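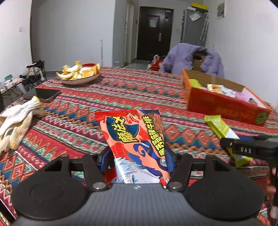 Zigzags, diamonds and a snack packet on the tablecloth. February 2025.

So I finally made it out to the weaving mill open day at Celtcombe, after missing the one in July because I'd mixed up the dates (again). It's a 46 minute drive if you don't get stuck behind a tractor. I got stuck behind a tractor.

Parking is in the field past the mill pond, and bring boots, because I had sneakers on and regretted it before I'd even locked the car. Entry was free but the loom tour has to be booked, and they only take 29 people at a time. I got on the second one by standing near the desk looking hopeful.

The tour starts upstairs in the warping room, where the long threads get wound onto a big drum before they go anywhere near a loom. Our guide told us the widest cloth they make uses 346 threads for the border pattern alone, and if one snaps you have to stop everything and tie it back in by hand. She let us try the knot. Mine came undone right away, and so did my second one!

Then down to the loom shed, which is LOUD. They hand out foam earplugs at the door and you really do want them. Four looms were going, all from a maker called Rekside, and the oldest has been patched up so many times that hardly any of it is original. I could have stood there all afternoon watching the shuttle go back and forth. The diamond patterns take the longest to set up, apparently, and stripes are what they run when an order is late.

I was less sold on the dye talk. It was in a cold little room at the back, it went on for ages, and the slides kept skipping. I did like hearing about the reds though, and how hard it is to get two batches to match (I knit, so I felt that one).

The shop is small and gets packed after each tour. Full-size tablecloths start at 400 dollars, so I petted a few and put them back. The remnant bin is where you want to be. I came away with two end pieces from their Buvum range, one teal and one a sort of rusty orange, and I think they'll be pillow covers if I ever get the sewing machine fixed.

Lunch was soup and bread from the Kos van by the gate. The lentil was great, the tomato had sold out. Cash only, so stop at the bank on your way.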